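# Clunham Drama Index – Frequently Asked Questions

**What does the index cover?**
Scripted television from Korea, Japan and Taiwan, plus anime series with at least one full season. Variety shows and music programs are left out.

**How are episodes counted?**
By the original broadcast. If a streaming service cuts a 70-minute episode into two parts, the index still lists one. *Pandey House* is therefore listed with 16 episodes, although some services show 32.

**Why is a title I know missing?**
An entry needs a confirmed first air date and a full cast list. Titles without both stay in the pending queue, which is reviewed every September. The queue now holds 43 titles.

**Which spelling is used for names?**
The one used by the actor's agency, if there is one. Otherwise Revised Romanization for Korean and Hepburn for Japanese. Search accepts other spellings and ignores hyphens.

**Can I import a watch list?**
Yes, from Brumer or Gilteo. Save the list as a CSV file and upload it under Settings > Import. Dropped shows import as "on hold" – change them by hand afterward. Large lists can take up to 48 hours to appear.

**How are ratings calculated?**
Each account gets one vote per title, from 1 to 10. The mean is shown once a title has 32 votes. Ratings left before the second episode airs are stored but not included.

**Are spoilers allowed in reviews?**
Only inside spoiler tags. An untagged review is hidden until its author edits it.

**Who do I contact about an error?**
Ningsih Ong handles corrections. Use the form at the foot of the entry and include a source.

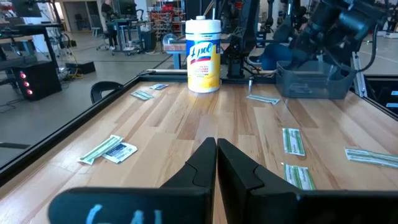
*Disinfecting wipes toward the back of a wooden tabletop.*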